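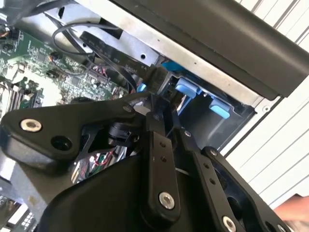 Gripper comparison gallery: working inside a desktop case

Lab notes > Hardware trials > Grippers

4 min read | 25 shares

Text and captions by Krystyna Rutkowska. Bench work by Teodor Nowicki.

In August we compared two parallel grippers on disassembly work inside desktop computers. The first is the Adamczyk, a linkage design we have used for bin picking. The second is the Flelero, a rack-driven unit with a shorter body. Both ran on the same arm with the same wrist camera and the same Jundudix controller. The test cases came from the Fastham recycling stream and were not cleaned or sorted first.

Caption 1. Approach to the drive bay. Black linkage gripper, wrist camera view, with the SATA cable still plugged in. The blue plastic tabs on the silver cage are the features we care about. They stand out well against bare metal and give the detector an anchor when the bay opening itself is in shadow. The wires visible between the mounting plate and the housing are red, green and white.

Notes on the camera position

The wrist mount gives a close view of the linkages and the target area together. The cost is occlusion. With the gripper over the board, the black mounting plate hides part of the memory slots, so board-level tasks need a second view or a stored pose. For drive bay work the loss is acceptable. We tried tilting the camera further forward on Friday and lost sight of the lower pivot screws, which we use to check calibration by eye. The mount went back to its original angle.

Notes on the grippers

The Adamczyk fingers swing through an arc as they close, so the tip height changes over the stroke. On an open table this can be ignored. Next to a sheet-metal edge it has to be compensated in the controller, and the compensation table for this unit has 46 entries. The Flelero closes in a straight line and needs no table – but its body is wider at the wrist and it fouled the case wall in poses the Adamczyk reached without contact.

Cable contact was logged separately. A touch on a flat cable rarely matters. A touch on a thin round wire can drag it into the linkage, and the controller now stops on any lateral load above the set limit.

Run totals

Adamczyk: 1,051 logged approaches.
Both grippers combined: 2,349 logged approaches.

We are keeping the Adamczyk for drive removal and moving the Flelero to fan and bracket work, where there is more clearance. Narrower fingertips for the Adamczyk are being machined. The force limits will be retuned once they are fitted.

Comments (2)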